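Visit report: Gastside open day, 04/05/2022

I went up to the Gastside open day on the early bus, which left ten minutes late and got in five minutes early. Gastside is the old linen works on the river side of town. The spinning floor closed before I was born, but the finishing end never stopped, and the present firm, Hullus, has been weaving tea towels, table runners and heavy apron cloth there for a good while now. The rest of the buildings are let out as workshops and offices. Once a year the whole site is open to visitors, and you can walk through most of it for nothing.

You sign in at the gatehouse and get a paper map. The map is not very good. It shows the dye house on the wrong side of the yard, and I was not the only one who ended up at the bin store looking puzzled.

Tours of the weaving shed go in groups, on the half hour. Mine was led by Muireann Gilmartin. She began as a winder at sixteen and is now in charge of the looms, and she had a strong voice, which was needed. They give you foam ear plugs at the door and you should use them. With only three looms running it was hard to hear anything beyond an arm's length away.

The tour starts with the yarn store. The flax is not grown here and has not been for a long time; it comes in ready spun on cones. Muireann passed round a handful of raw flax, then the combed fibre, then a length of finished yarn, so you could feel the change. She said damp matters more than anything else. Dry linen yarn snaps, and in a cold dry spell they can lose half a morning to tying broken ends. There are water sprays in the roof for this and the floor near the end wall was a bit slippery.

Next was the warping, which I had never understood before. All the lengthways threads have to be wound on to a big beam side by side at the same tension before any weaving can start. The one we saw being filled had 1,339 threads, for a plain apron cloth. If one thread goes slack it shows as a line the whole way down the piece. A man called Pádraig Fahy was watching over it and answered questions without once looking up.

The looms themselves are a mixture. The newer ones are quick and do the tea towels. At the back is an older shuttle loom which is 70 years old and which they keep for narrow runners with a proper closed edge. It is slower by a long way. I bought one of the runners afterwards and the edge is very neat.

From the shed you cross the yard to finishing, where the cloth is washed, pressed and checked. Checking is done by eye over a lit table. Inna Antoniuk showed us what she looks for: slubs, missed threads, oil spots. A slub is a thick place in the yarn, and a few are allowed because people expect them in linen. She let us try finding faults on a spare length. I found one and missed the others, including a hole.
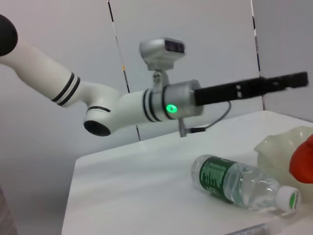 After finishing, the tour is over and you are free to wander. I had a cup of tea in the canteen, which was doing soup, cheese scones and a lentil bake. Prices were fair. Seats were short between twelve and one, so I would eat before or after that. There are benches by the mill race if it is dry.

The upper floors of the long building were open too. Most of the tenants had their doors propped and were happy to talk. Plorkard, who bind books and repair old ones, had a good display of marbled papers and were letting children sew a small notebook. The queue for that went down the stairs. Neagu make picture frames and had less to show, but there was a useful ten-minute talk on why you should keep prints away from outside walls.

At two o'clock there was a history talk by Rónán Doherty in the old counting house. It was due to last half an hour and went on for nearly an hour. He had wage books, a set of photographs of the workers' outing, and a plan of the site from before the fire. The best part was on the mill houses in the streets behind, where you can still see which ones belonged to foremen by the bay windows. I walked round that way to the bus and he is right, they are easy to pick out once you know. The sound in the room was poor and those at the back kept asking him to speak up.

The shop is in the gatehouse. Seconds are kept in baskets under the counter and you have to ask for them. Tea towels with small faults were good value. The runner I bought was a perfect one and cost £34, more than I meant to spend.

A few practical points. The yard is cobbled and hard going with a pushchair or a stick. There is a lift in the long building but none in finishing, where there are two flights of iron stairs. Toilets are beside the canteen. Parking was full by eleven - the bus stop is a short walk from the gate, so I would go by bus again.

There is to be a smaller event in October, with the dye house open as well. It was shut for repairs this time. Places for that will need booking through the gatehouse.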